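Himenside robotics club takes on the laundry

Members of the Himenside after-school robotics club have spent most of this term on a job that many of us would gladly hand over, and they have grown very fond of it. Their two-legged robot, which the pupils named Comov after a long and fairly noisy vote, is learning its way around a front-loading washing machine, one small step at a time.

The club has 16 members this year, its biggest group so far, and they meet in the old textiles room until half past five. Amrit Hawthorne, who teaches design and technology and has run the club from the start, let the pupils pick the project themselves. "I was expecting football, if I'm truthful," he said. "Then Nathalie put her hand up and said she was fed up with doing her brothers' socks, and that was the end of the discussion!"

Nathalie Charbonneau and Gordon Li look after the arms and hands, while Harvey Wong has taken on the balance and the legs (a job he describes as mostly waiting with his fingers crossed). The work so far has been on the door, with the robot standing at the machine and reaching down to it with one arm. 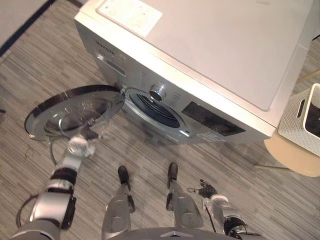
How can other pupils at the school join in?

Anyone from Year 8 upwards is welcome, with or without any experience of programming, and a note to Mr Hawthorne at the main office is all that's needed.

The club keeps a handwritten logbook of every try at the door, good or bad, and the count had reached 82 by the last session before half-term. Gordon would like to see 500 in there before anyone talks about moving on to the clothes, although Nathalie thinks that is far too cautious and has told him so more than once.

Parents and friends raised £900 towards spare parts at the autumn fair, and Mélanie Arsenault, whose daughter joined in September, has kindly offered to run the cake stall again. The club will show its work in the main hall in December, from four o'clock, with tea and mince pies for anyone who can stay on afterwards.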